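Section 7. Preparing the Bench and Power Supply

This section applies to all teaching and preparation rooms fitted with the Troteo bench power system. It replaces the pages issued in February. Staff should read it in full before connecting any equipment to a bench outlet for the first time.

7.1 Before You Begin

Confirm that the bench module has been fixed to the wall rail and that the installer's tag is signed. A module without a signed tag must stay switched off at the room panel. Rooms in the Stadusholm building have a separate panel beside the door; in all other buildings the panel is inside the service cabinet.

You will need:
The key for the room panel
The Prandeo outlet tester supplied with the module
The bench record card

7.2 Switching On the Bench Supply

1. Set every outlet switch on the bench module to the off position.
2. Unplug any equipment already connected to the module.
3. Unlock the room panel and turn the main switch to I.
4. Wait until the green lamp on the bench module stays lit. The lamp will blink for up to 12 seconds.
5. Plug the tester into the first outlet and turn that outlet on. Read the result, turn the outlet off, and move to the next.
6. Write the result for each outlet on the record card.
7. Lock the panel and return the key.

Note: If the green lamp is still blinking after the stated time, turn the main switch to 0 and repeat from step 3. After two failed attempts, contact Building Services.

CAUTION: Do not use the tester on an outlet that shows cracks, scorch marks or loose parts.

7.3 Connecting Equipment
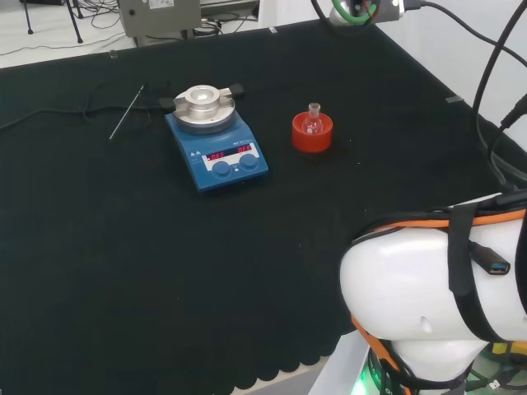

Each bench outlet is protected by its own breaker, and the four breakers share one supply line. Heating equipment draws the most power and should be given an outlet to itself. Before plugging in a unit, check that its own controls are set to off. On a stirrer hotplate such as the blue one shown, both red displays should read "OFF" before the outlet is switched on. Lead the cable away from the front of the bench and do not let it rest on a heating surface. Extension cords and outlet strips may not be used with this system.

1. Check the rating plate of the equipment against the label on the bench module.
2. Plug the equipment into an outlet that is switched off.
3. Turn the outlet on.
4. Turn the equipment on at its own controls.

Disconnect in the reverse order.

7.4 Resetting a Tripped Breaker

A tripped breaker is shown by an amber lamp beside the outlet. Turn off and unplug the equipment on that outlet, then press the reset button once and release it. If the lamp goes out, the outlet may be used again. If it stays lit, or if the breaker trips a second time on the same day, leave the outlet off and attach a red tag.

CAUTION: Never hold the reset button down to keep an outlet working.

Replacement breakers are stocked under part number Edet 325 and may be fitted only by Building Services.

Revised Oct 30, 2021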